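Journal of Furniture Assembly Studies > Articles > Section 3.2

Last updated: February

Josefien Declercq and Nimal Abeysekara, February

3.2 Workpiece and leg seating

The workpiece was a molded white plastic stool with separate legs, assembled upside down on a dark covered surface. Ribs on the underside brace the seat against racking. Each leg was placed into a socket at the frame and checked for play before the next one was taken up. We recorded 209 seatings in total, of which 39 were repeated after the leg was found to lean.
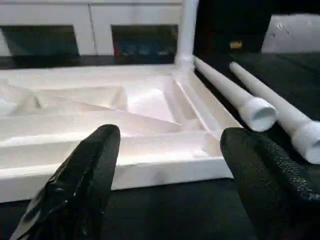
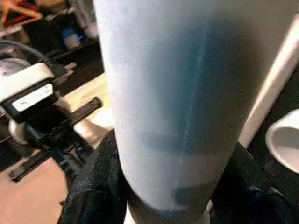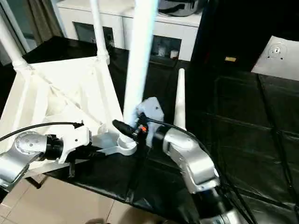

Figure 4. Stool assembly area. Left to right: molded white part with pipes beside it; pale blue bottle; inverted stool with legs standing upward and one separate tapered leg at right.

Lean was measured at the free end of the leg with the seat face down. Repeated seatings were entered under the original trial number, and the first reading was kept. Wegener's procedure, which loads each joint to 800 N before measurement, was not followed, as the Geltley stool is sold for hand assembly. Results by socket position are given in Section 4.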